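Section 4: Recording Your First Session

By now you should have both hand-held grippers charged, the marker cubes seated firmly on top, and the Dultano recorder app open on your tablet. If any of that sounds unfamiliar, please go back to Section 3 and work through it first. We promise it goes quickly, and everything below will make a good deal more sense once you've done it.

In this section we'll take you through a full session on a bathroom fixture. We picked the toilet lid as the first task in the Urngate household set for a good reason: it's a simple hinged motion, you can repeat it all afternoon without tidying up between takes, and most buildings have one. The same routine works for cabinet doors, bins, laundry machines and anything else with a lid or a flap.

Before you start

Walk around the fixture once with the grippers in your hands and the recorder switched off. You're getting a feel for where your elbows go and whether you can reach both sides of the lid without leaning on anything. People who skip this little walk nearly always end up stopping the first take halfway through, so do humor us.

If the lid belongs to a powered seat, look up how it behaves before you push on it. Some powered lids are meant to be moved only by their own motor, and the maker's instructions will say so.

CAUTION: Unplug any powered seat before recording, unless the task card specifically asks for it to be on. Never force a lid that resists you. A cracked hinge is a sad way to spend a Saturday, and a forced motion is no use for training anyway.

Recording the lid task

1. Choose "New session" in the app and pick the task card. The card tells you the starting position, the finishing position and which hand goes first. Read it all the way through, even if you've done a similar one before, as the cards do change from one release to the next.

2. Put the lid in the starting position given on the card. For the closing task it should be fully raised and standing on its own.

3. Stand to one side of the bowl, close enough that your arms stay comfortably bent. Let the gripper cables hang freely, with enough slack that they don't tug when you reach across.

4. Press the record button on the right gripper and hold both grippers still for 3 seconds. This quiet moment lets the software work out where each gripper is, and it makes the beginning of the take much easier to find later on.

5. Bring the gripper toward the edge of the lid at an easy, even pace. Think of the speed you'd use if you were showing a child how something is done.

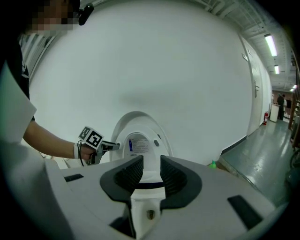 Figure 4-1. Approaching the side of the raised lid. The marker cube stays on top and uncovered.

6. Make contact with the side of the lid and guide it through the whole motion. Keep the finger pads in touch with it the entire way. Letting go early and allowing the lid to drop on its own will be marked as a failed take, however neatly it lands.

7. When the lid reaches the finishing position, back the gripper away a hand's width, hold still again, and press the button to stop.

8. Look at the take on your tablet. If you're happy with it, tap "Keep." If you bumped something or had to sneeze (we all do), tap "Discard" and carry on. There's no penalty for discarding, and we'd much sooner have you throw away a doubtful take than keep it out of politeness.

NOTE: Try not to turn your wrist so far that the marker cube faces the floor or disappears behind your sleeve. A brief gap is fine, and the software will fill it in. A longer one splits the take in two, and both halves will have to be thrown out.

How many takes you'll need

A complete session for one fixture is 27 kept takes. That may sound like a lot when you're standing there at the beginning, but once you've settled into a rhythm they go by pleasantly enough. Please vary things a little as you go. Shift your feet, come in a touch higher or lower, start with the gripper farther away. A model that has seen only one tidy approach tends to get lost the moment it's asked to try another.

What you shouldn't vary is the task itself. If the card says to finish with the lid closed, every kept take finishes with the lid closed.

The full household set calls for 3,000 takes across all fixtures and all contributors, so your session is one piece of a much larger pile. Hugo Valcárcel, who looks after the task cards, is always glad to hear about a fixture that doesn't fit the instructions. Use the "Send a note" button at the bottom of the card and tell him what you ran into.

If something goes wrong

The app says "Marker lost" before you've moved: wipe the faces of the cube with a dry cloth and check that none of them has started to peel. Strong glare can also cause this, so try taking a step to the left or right.

The finger pads slide on the lid: wipe the pads and the lid, let them dry, and try again with a slightly slower push. If they still slide, see Section 7 for changing worn pads.

The take is shorter than you expected: the button was probably pressed by accident in the middle of the motion. Move your thumb back onto the grip while you work.

When you've finished, leave the grippers switched on until the upload bar is full, and then go on to Section 5, Labeling Your Takes.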